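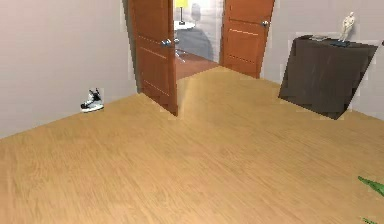 4.2 Depreciation of performance sedans in the resale sample

We split the resale records by engine size and by price when new. The large-engine group holds 203 cars, all four-door sedans sold through dealers in the Courtois price guide. The comparison group holds 830 smaller-engined sedans from the same guide. Cars with a salvage title were dropped before the split, as were cars with no mileage on record.

Large-engine cars lost value faster than the comparison group in each of the first three years. After that the two curves move closer together, and by the end of year six the yearly loss is nearly the same in both groups. Mileage explains part of the early gap. Trim level explains very little of it once mileage is in the model. This agrees with the earlier work by Louro and Chow on auction prices, although their sample stopped at year five and left out dealer sales. 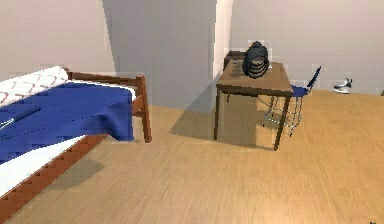
Figure 3. Rendered room with bed and blue blanket.

Service history had a larger effect than we expected. A car with a full set of stamped or digital records held its price better than the same model with gaps, and the difference grew with age. The effect was strongest for cars listed in November, when asking prices in the guide are low in general. We tested whether this came from a few sellers by leaving out Skemau, the largest dealer group in the data, and running the model again. The estimate moved slightly and kept its sign.

Running costs are harder to compare. Owners reported fuel, insurance and repair bills through the Plostley survey, and not all of them answered every part. Missing repair bills were more common among owners of older cars – which means that the totals for that group are likely too low. We did not fill in the missing values. Tires and brakes made up the largest share of routine spending for the large-engine cars, ahead of oil service.
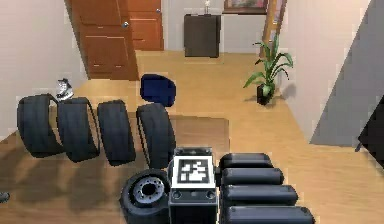

Figure 4. Four tires upright on a wooden floor, with a robot in the foreground.

Two limits should be noted. Asking prices are not sale prices, and the gap between them can be up to 11 percent in the Dasteck auction files, where both are known. The guide also drops a listing once it expires, so a car that was withdrawn looks the same as one that was sold. Section 5 repeats the main model on the auction files alone.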